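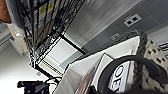
Frequently asked questions about renting a workspace at Perley

Perley is a shared kitchen for small food makers, and you can rent a place in it by the hour or by the month. Every renter gets one section of a storage rack, and it can be a black wire metal rack with a white tray or shelf at the lower end. Please keep your dry goods only in your own section.

How long must I rent?
The shortest booking is 2 hours. For monthly renters the contract continues until you cancel it in writing.

Do I need a food handler card?
Yes. Please send us a copy before your first booking. We cannot accept a card which is expired, also not for one day.

Can I bring a helper?
You can bring 2 helpers without extra payment. They must sign the house rules when they arrive.

Are the ovens included in the price?
The ovens and the sinks are included. The large mixer is booked separately on Plasero, our calendar page.

When can I come in?
We open at 8 in the morning from Monday on, every day except Sunday. Evening hours are possible for monthly renters, but please ask first.

What happens if I cancel?
If you tell us the day before, we move your booking to another day. If you tell us on the same day, the hours are charged.

May I keep food in the cold room?
Yes, in closed boxes with your name and the date on the lid. Boxes without a name are thrown away at the end of the week.

Are you open in December?
Yes, but the places are taken early because of the holiday orders.

Whom do I ask for a visit?
Please write to Noreen Mirani with the contact form. She answers in English and French.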